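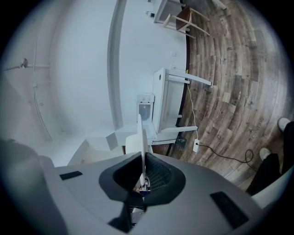
Skarkmont Hill Walkers open the Girnside Loop to everyone this summer

3 June 2025

We're so happy to finally share this one! After a long winter of planning (and a lot of soup), the Skarkmont Hill Walkers are opening our summer program with the Girnside Loop, and you don't have to be a member to come along.

I've been walking with this club for 15 years now, and I still get a little giddy the night before a big hike. The Loop starts at the Nikomton trailhead, climbs through the pines to the old quarry road, then follows the ridge all the way to the top of Girnside at 1606 feet. It isn't a monster of a hill, but the last stretch is steep and you'll know you've done it - bring a snack for the top!

We walked the whole route back in April to check it over. The stile by the lower gate has been replaced, the boggy bit past the stream has stepping stones now, and we got rained on twice. A few of us want to go back just for the view over the lake.

There's room for 40 walkers. We'll split into a quick group and a slow group, and I'll be in the slow one, so please come and keep me company. Last year's summer program brought out 98 people over the season, lots of them first-timers, and plenty are still walking with us.

Our friends at Ingvarsson, the outdoor store on Main Street, are lending boots and poles again at no charge. Stop in a few days ahead so they can find your size. Kids are welcome with an adult, and so are dogs on a leash (there are sheep on the upper slopes).

The walk is free. Sign-up sheets are at Ingvarsson and at the Nikomton library, and the date and meeting time are printed at the top of each one. Pack water, a rain jacket and lunch.

For press questions, leave a note for the Skarkmont Hill Walkers at the library desk and I'll call you back - evenings are best.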